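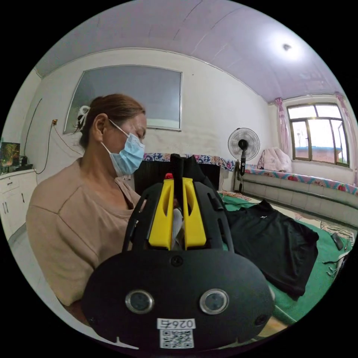 Attachment 1: folding spot, black garment on the green surface, fan by the back wall

Ticket 362
Subject: Black shirts coming out of the fold with creases and lint
Opened by: Eliécer Inga, Darnport house
Assigned to: Vinh Cao, Semaan Linen and Laundry Help Desk
Opened: May 18, 2021
Priority: Normal
Status: Closed

Problem as reported
Black shirts folded at Darnport arrive at the Candow shop with a hard crease down the front and pale lint on the chest. White and gray shirts from the same batches have no complaints. Candow sent back six shirts from the last delivery. We fold flat, sleeves in, bottom up to the collar, same as we always have. The detergent has not changed. The fan is on during folding because the room gets warm.

Reply, Vinh Cao
Thanks for the photo. A few questions.
What is under the green cover, and is it soft or firm when you press on it?
Do you fold black and white items in the same session?
How long do the folded shirts sit before they go in the box, and how high is the stack?

Reply, Eliécer Inga
Soft. There is a folded blanket under the green. We put it there in December when the surface felt too cold to work on.
Yes, same session. Whites first, then blacks.
They sit overnight. The stack is whatever the batch is, sometimes over 99 for a big order, split into piles against the wall.

Reply, Vinh Cao
The blanket is probably the cause of the crease. On a soft base the shirt sinks where you press and the front panel doubles up a little under your hand. Then the weight of the pile sets it overnight. Please try the following with the next batch:
1. Take the blanket out and pull the green cover tight.
2. Fold blacks first, whites after.
3. Wipe the green cover with a damp cloth and let it dry before starting.
4. Keep piles to 12 shirts or fewer.
5. Turn the fan so it does not blow across the folding area.
Leave everything else the same for now, including the fold.

Update, Eliécer Inga
Did 1 to 4. Forgot the fan. Crease is gone on all the shirts I checked. Lint is better but still there, mostly near the logo.

Reply, Vinh Cao
Good. Please do the fan and also run a lint roller over the front before the first fold. We use the Akholm refill rolls here but any kind will do. Check the fan cage for dust too. Unplug it first.

Update, Eliécer Inga
Cage was dusty at the back. Cleaned it and turned the fan toward the door. Second batch went to Candow with no returns. The roller adds time, so I only use it on blacks.

Resolution
Crease: soft layer under the folding surface, plus tall piles left overnight. Blanket removed, piles limited to 12.
Lint: carried over from whites and blown from the fan. Folding order changed, fan cleaned and turned.
Returned shirts were steamed, rolled and sent back with the second batch.
Closed by Vinh Cao. Reopen under the same number if Candow reports it again within 4 weeks.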